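The lab at Brelcombe teaches its robot arms by hand. An operator holds a leader arm, moves it through the job, and the second arm copies. We spoke to the technician who runs the afternoon sessions, who asked that we leave names out of it.

"People think it's programming," she said. "I haven't written a line of code since November. I move my wrist and the follower moves its wrist."

The current job is opening and closing lids. She wants 500 good demonstrations before anyone trains on them. The first batch, collected at the Baneck site, ran to 853, and she threw most of them out.

"Too quick. The operators had gotten good at it and were rushing the approach."

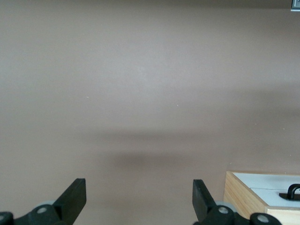 Operators work mainly from the wrist view and are told to keep their eyes off the arm itself. If the policy only gets the camera, she said, the person should make do with it too. That takes practice. With the fingers open over bare surface and only part of the box showing at the lower right, a new operator tends to swing straight for the black handle. She has them stop and bring the whole handle into view first.

"Otherwise you've taught it to guess."

Shadows are a nuisance as well. The soft dark band across the middle of the surface is the kind of thing she watches for, and she wants the lights left alone during a session.

Shifts on the leader arm are capped at 2 hours. After that the wrist gets sloppy, and it shows in the recordings. She keeps 12 episodes of her own worst work to show trainees.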